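Home | Programs | Student Work | News | Contact

Student Project Report: Employer Recognition Programs and Small Manufacturers

Prepared for the Regional Business Seminar, Núñez School of Management

14 shares | 2 comments

1. Purpose

This report examines how small manufacturers enter, or fail to enter, the business awards offered in their region. The project team reviewed the Flera Business Honors, a yearly program open to firms with fewer than 400 employees, and compared its records with the experience of two local companies, Ilik and Mestamari.

2. Method

The team read 80 nomination forms from the most recent cycle. Each form was sorted by industry, by the size of the firm, and by the person who submitted it. Staff at both companies completed a short written survey in February. The survey covered awareness of the program, time spent on the application, and any benefit seen afterward.

3. Findings

Of the forms reviewed, 32 came from manufacturers. Most of these were submitted by the firm's own office staff. Outside nominations, from customers or suppliers, were uncommon and tended to be shorter.

Ilik, a maker of packaging inserts, has applied three times and was named a finalist once. Its managers reported that the award notice helped with hiring but had no clear effect on sales. Mestamari has never applied. Its survey response stated that the form asks for revenue details the owners prefer to keep private. 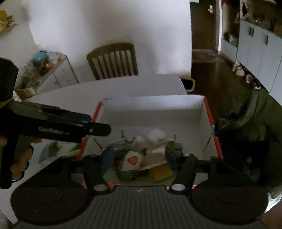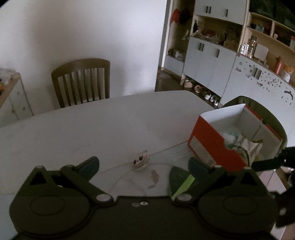

The deadline was a further concern. Applications close in the same month that many plants complete their yearly inventory, and both companies described this as a difficult period for extra paperwork.

4. Recommendations

The team recommends that the Flera program replace exact revenue figures with broad ranges and move its deadline to a later month. A one-page form for outside nominators should also be tested for a single cycle before wider use.

The full survey text is held by the seminar office and may be requested by enrolled students.

This site uses cookies to improve your visit. Accept | Manage settings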